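Home Recipes Techniques Interviews Subscribe

Keeping the Crust on a Low-Fat Fish Cake

By Faustine Gautier
Tuesday
9 comments | Share

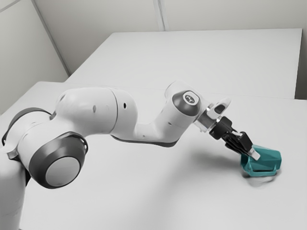

Most oven-baked fish cakes fail at the base, according to Rosine Deschamps, and the usual cause is water left in the potato. She develops reduced-fat dishes at Carré, a small test kitchen in Stestbridge, and has been working on this one since July.

"People blame the lack of oil," she said. "I weigh the potato before and after drying. If it hasn't lost weight, the cake will steam."

Her method is to boil floury potatoes whole in their skins, peel them hot, and return them to the dry pan over low heat for 5 minutes. The fish is poached separately, drained on a rack and flaked cold. She uses 200 grams of cooked fish to the same weight of mash, bound with one egg white.

I asked about chilling. The shaped cakes can stay in the refrigerator for up to 9 hours, uncovered. "Covered, they sweat, and you have undone the drying."

The crumb is plain stale bread, toasted before it goes on. Deschamps brushes the tray with a teaspoon of oil and heats it empty. The cakes are turned once, when the underside lifts without sticking.

Thierry Boyer, who runs the ovens at Carré, disagrees with her on temperature. "She likes it hotter than I do. With white fish I would go lower and leave them longer."

Deschamps accepts that for cod but not for salmon, where the fish brings enough fat of its own to brown the outside. Smoked fish needs no added salt in the mash.

She does not recommend freezing them after baking. Frozen raw, they go straight to the hot tray, and the first side takes longer.

Share this | Print | Next interview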